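Before you give an old phone to somebody else, or send it in for trade-in, please take one evening to prepare it properly. I have done this for most phones in our family, and the order of the steps is more important than people think. The instructions are for Android phones. Menu names are a little different from one maker to another, so if you do not find a word exactly as I write it, use the search field at the top of the Settings app.

## 1. Charge the phone and check the storage

Connect the charger and wait until the battery shows at least 70 percent. A reset which stops in the middle can leave the phone unable to start.

Then open **Settings > Storage** and write down how much space your photos and videos use. On my last phone, a Treltow, there were 90 GB in total, and my free cloud account was much too small for this. In such a case, copy the files to a computer by cable:

1. Unlock the phone and plug in the cable.
2. Pull down the notification bar and choose **File transfer**.
3. On the computer, open the phone and copy the folders `DCIM`, `Pictures` and `Download`.
4. Compare the number of files on both sides.

My computer copied 393 files the first time, but the phone had more. Two folders made by a messenger app were stored in another place, so look also in `Android/media`.

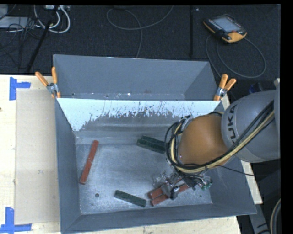 **Imke Rothe**
*Mobile editor*

## 2. Save what is not in the backup

The normal backup keeps your contacts, calendar and app list. These things are often forgotten:

- codes from an authenticator app (move them to the new phone first, and test one login)
- chats, which have their own backup inside the messenger app
- voice recordings and notes saved only on the device
- tickets and cards in the wallet app

If your bank app is connected to the old phone, activate it on the new one while both phones still work. My colleague Rüdiger Fröhlich did it the other way around and had to wait for a letter from the bank until Friday.

## 3. Remove your accounts

Go to **Settings > Accounts** and remove every account, the main Google account last. If you skip this step, the phone may ask the next owner for your password after the reset. Remove the screen lock too, and take out the SIM card and the memory card.

## 4. Reset the phone

Open **Settings > System > Reset options** and choose **Erase all data**. The phone restarts and shows the welcome screen. Do not sign in again, just switch it off.

Write down the IMEI number from the box or the SIM tray. For a trade-in you will need it on the form, and the shop will also ask if the display has cracks.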